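Sabina Akanda
Moved out of my place of eight years in March. Writing down what I learned about doing laundry without a washer at home.

First thing - wash less. Sheets every two weeks is fine for me. Jeans can go a month.

Folding is still the slow part.

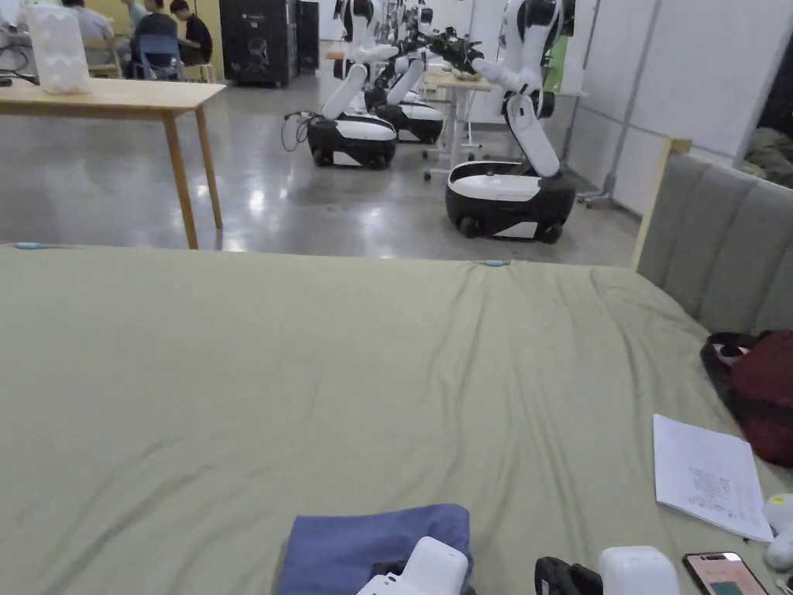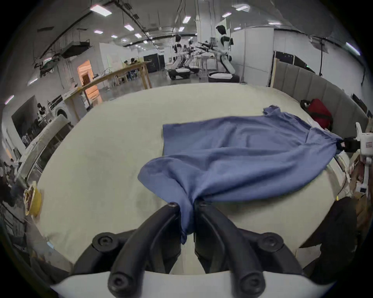

The laundromat on Stirkard takes quarters only. Bring more than you think, the change machine is usually down.

Big dryers run hot. I use medium for 40 minutes and hang anything with elastic.

Early mornings are quiet. After 3 you wait for a dryer.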